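The Box at the Foot of the Bed

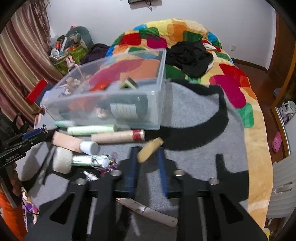
"How long does it take to sort one box?"

"An afternoon, if you don't read anything."

Noel Umali had asked the question of his sister on the phone, and had received the answer in the tone she used for children and contractors. He thanked her, hung up, and immediately read something. It was a slip of paper he'd found in his coat pocket, and it said Pluvommont Self Storage, unit 184, final notice. He had already paid it. He read it twice anyway, to be thorough.

It was Dec 26, 2022, a day on which people traditionally return sweaters. Noel had been given no sweaters. He had been given his aunt Ilta's apartment to empty by the new year, on the grounds that he was between jobs and owned a car with a hatchback. His sister had taken the silver, on the grounds that she had somewhere to put it.

The kitchen had gone quickly. The living room had gone to a man with a van who offered $145 for everything in it and then, after sitting in the armchair, $20 less. That left the bedroom, which had a gray shaggy carpet you could lose a dinner plate in, and a bed under the patchwork quilt that everyone in the family had at one time or another claimed to have been promised. Noel threw something black of his, crumpled, on top of it. It was the nearest thing to a flag he had.

Then he got down on the floor with the box.

Ilta had been a maker. This was the family word, and it covered a lot of ground. In July of every year she announced a project, and by fall the project had become a bag of parts. There had been a puppet theater. There had been lamps. There had been a nativity set in which the camels came out so well that she lost interest in the people. What she did not use, she kept, and what she kept went into clear plastic, so that she could see at a glance what she was not using.

He started with the tubes, as they were on top of everything else in the world. There was a mint-green one, and a longer light green one that was rounded at both ends like a vitamin for a horse. There was a cardboard one with a red band. There was a foam one. He laid them on the carpet and waited for them to explain themselves.

"Tubes," he said aloud. He wrote it on his list. Under it he wrote "Keep?" and under that he wrote "No," and then he sat and looked at the foam one for a while and crossed out the "No."

The list had been his sister's idea. It had three columns, Keep, Give, and Throw, and it had worked beautifully in the kitchen, where a colander was a colander. In the bedroom a fourth column had crept in down the margin. It was headed "Ask," and it was a problem, because the person to ask was the reason he was there.

Next came a roller covered in white fabric. It might have been for paint, or for lint, or for the puppet theater, where he dimly remembered a rolling sea. He stood it on the carpet. Beside it he put a clear tube with thin wires snarled in it, magenta and purple, a leftover from the lamp years or else the start of something better. He spent ten minutes trying to free one wire from another, and made the situation noticeably worse, and put it in the Ask column.

The sponge he was sure about. It was tan, it was round at the corners, it was a sponge or near enough, and it could go. He held it over the trash bag. Then he remembered being seven, and Ilta showing him how you could dab a whole sky onto the side of a cardboard carton if you didn't press too hard and didn't, for the love of God, scrub. He had scrubbed. The sky had come off on his sleeve. She had told him it was now a storm and that storms were harder to do on purpose.

He put the sponge back on the carpet.

At four his sister called again.

"Where are you up to?"

"The box."

"Which box?"

"The box, Carla. The one by the bed."

"You said that at noon."

"There's a lot of layers to it."

She let that sit. He could hear her dishwasher, which was a Nigam and had cost more than his hatchback. "Are there little figures in it?" she asked. "Brown ones?"

He looked. They were bunched up on the left-hand side, in among the crumpled stuff. "There are."

"Are any of them camels?"

"I haven't gotten that far down."

"Well, don't throw out the camels," she said, and then, in a different voice, "I could come over. I'm only at Soludier Street. I could be there in 20 minutes."

"You said it was one afternoon's work."

"I said if you don't read anything."

"There's nothing to read. There's a label on the front, that's it."

"What does it say?"

Noel leaned over to see. It was a perfectly ordinary printed label, off something his aunt had bought in another decade, and it had no message for him whatsoever. He read it to the end.

"Bring tape," he said. "And a bigger box."

She arrived in 40 minutes with the tape and no box. She stepped over the tubes, moved his black thing to the floor, and sat down on the quilt in a way that he felt had legal implications.

"What's the foam one for?" she said.

"It's in the Ask column."

Carla held out her hand for it.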